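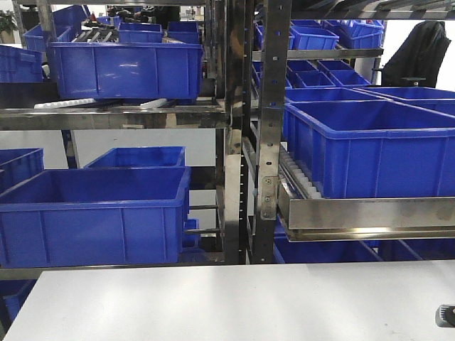 箱子本身不麻烦，麻烦的是它到了该在的位置以后，人还得想一想该不该伸手，访谈里有一位受访者这样对我们讲，说完又补了一句，说新来的人多半是在这一想上慢下来的。我们当时正在整理取料时间的记录，满脑子都是搬运距离、架高、箱重这些惯常的变量，听到这句话之后，把原先写好的半节稿子放到了一边，重新从料架和料箱的关系写起。下面这一节便是重写之后的样子，篇幅比预想的长了一些，还请读者多担待。

4.2 流利式料架与蓝色周转箱的摆放

本研究讨论的料架，在车间里习惯叫“流利架”，也有人叫“滚道架”，文献中两种叫法都见得到，本文统一用前者。它的道理很朴素：层面上不铺整块的板，换成一条一条带滚轮的窄道，窄道略向取料一侧倾斜，箱子从后面放上去，靠自重滑到前面来，前面的箱子取走，后面的再跟上。先放进去的先用掉，补料的人和取料的人各占一侧，互不妨碍。道理虽然朴素，真正用起来却有许多细处要照顾，窄道之间留多宽，倾斜多少，箱底是平的还是带筋的，都会影响箱子走得顺不顺。我们在Ondov和Malý两处作业区断断续续待了不短的时间，越看越觉得，这些细处才是日常工作里最占心思的部分。

图3 白色台面后方的两组金属料架及蓝色塑料箱。左侧料架上层大箱的下方可见向前伸出的白色滚轮条，其右后方为倾斜的灰色金属与白色滚道。

先说箱子的大小。两处作业区都用蓝色塑料箱，颜色统一有统一的好处，补料单上不必再写颜色，箱子坏了也容易替换；不便之处是远远望去全是一片蓝，要靠尺寸和位置来分辨。从图3可以看到，同一组料架上既有正对前方的大箱，也有靠近立柱的小箱，大箱的箱壁带竖筋，箱口有一圈厚边。竖筋和厚边是周转箱上很常见的做法，前者让箱壁不易鼓出来，后者便于双手端起。我们请几位受访者讲讲自己对箱子的偏好，得到的回答相当一致：大箱要放在手垂下来就够得着的地方，小箱可以高一点，也可以远一点。至于为什么，各人的讲法不同，有人从腰说起，有人从眼睛说起，也有人只说习惯如此。

再说层与层之间的分工。流利架的上层和下层看似只差一个高度，实际承担的事情并不相同。在Malý作业区，上层放当班要用的件，下层放尺寸大而用得慢的件，另外还要留出空箱的去处。空箱的去处这一点，我们起初并没有放进观察提纲，后来才晓得它有多要紧。图3左侧料架的下层，最靠前的是一只敞口的大箱，箱内是空的。一只空箱停在取料位上，可以有好几种含义：也许是等人来补，也许是等人收走，也许本来就留作放回料之用。单看箱子，外人分辨不出来，熟手则凭当班的安排心里有数。我们后来把这一类情形单列出来，称为“含义未定的箱位”，第5节还会回到这个概念。

为了弄清含义未定的箱位究竟占多大比重，我们把两处作业区的取料记录汇总，共得有效记录2,034条。记录以一次伸手取件为单位，注明层位、箱型、是否改变过目标箱。其中有408条出现了停顿，即取料者在料架前停下手，看过一只以上的箱子之后才取件。停顿记录中，目标位于下层大箱的明显多于目标位于上层小箱的，这与我们最初的猜想相反。最初我们以为小箱密集，容易看错，应当更费时间才是。回头去问，受访者们倒觉得理所当然：小箱里装什么是固定的，时间长了手自己会去；大箱里的东西却常常随订单更换，每次都得低头瞧一眼。低头这个动作本身并不费力，可是一个班次下来，积少成多，谁也不愿意多低几回。

说到低头，还有一件事值得记上一笔。敞口大箱的内壁颜色深，箱子又深，放在下层时，上层的箱底和横梁会遮去一部分光线，装着深色件的时候尤其难看清。Ondov作业区曾经试过在下层加一道灯带，用了一阵子，又因为灯带的线缆妨碍推拉箱子而拆掉了。后来的办法要简单得多，把深色件一律换到上层，浅色件放到下层，补料单也跟着改。我们很喜欢这个办法，一则不花钱，二则是作业区的人自己商量出来的，改过之后也没有人嫌它麻烦。当然，它也有局限，深色的大件搬到上层以后，个子不高的同事取用时要踮脚，这个问题直到我们离开时仍在讨论。

料架与操作台之间的关系，也应当在本节交代几句。图3中台面在前，料架在后，人若站在台边取料，手臂要越过台面。这样的布置在小型作业区里并不少见，省地方，转身也少，代价是台面的进深实际上成了取料距离的一部分。我们在测算时把台面进深计入取料距离，而不以料架前沿为起点，与Prulitz料架手册所建议的量法不同。两种量法各有各的道理：手册的量法适合料架单独使用的场合，我们的量法更贴近坐着或站着在台边干活的人。读者若要拿本文的数据与其他研究对照，请务必留意这一处差别。

台面颜色也有人提起。受访者中有几位偏爱白色台面，理由是小件掉在上面一眼就能看见；另有几位嫌它晃眼，尤其头顶灯光强的时候，看久了眼睛发酸。我们没有专门测量照度，不好下判断，只把两方面的意见都记下来。倒是有一条大家都同意：台面靠料架的那一侧不宜久放东西，箱子从料架上端下来，总要先在那里落一落脚，若是那里已经堆了别的，端着箱子的人便左右为难了。

还要说一说两组料架之间的缝隙。我们在Ondov作业区看到，并排的料架中间常常留一道窄缝，不足以过人，也塞不进箱子，问起来源，多数人答不上来，有的说是装配时的余量，有的说是为了将来挪动方便。缝隙有没有用，起初我们也不以为意，直到访谈里有人说，他把那道缝当作记号，缝左是一种产品的件，缝右是另一种产品的件，闭着眼也不会弄混。于是我们在第二轮访谈里加问了这一题，回收的71份答复中，提到用立柱、缝隙或横梁来辨认箱位的人相当多，提到用标签的反而少些。标签当然还是要贴，补料的人离不开它，只是取料的人另有一套认路的办法，这套办法与料架的骨架连在一起，料架一挪，便要重新学起。Malý作业区在3月调整过一次料架位置，箱子的相对次序丝毫未变，停顿却在其后的几个班次里多了起来，想来与此有关，不过当时的记录不够完整，我们只能把它当作一条线索。

最后补充滚道的保养。滚轮沾了灰尘或者胶带碎屑，箱子会停在半路，后面的箱子顶不动它，取料的人只好伸手进去拉。这种情况不计入前述停顿，我们另立了“滑行中断”一项，定义与判定步骤见附录B。两处作业区的清洁周期不同，Ondov按周清洁，Malý则是换产品时顺带清洁，二者的比较放在4.3节，与箱底形状一并讨论。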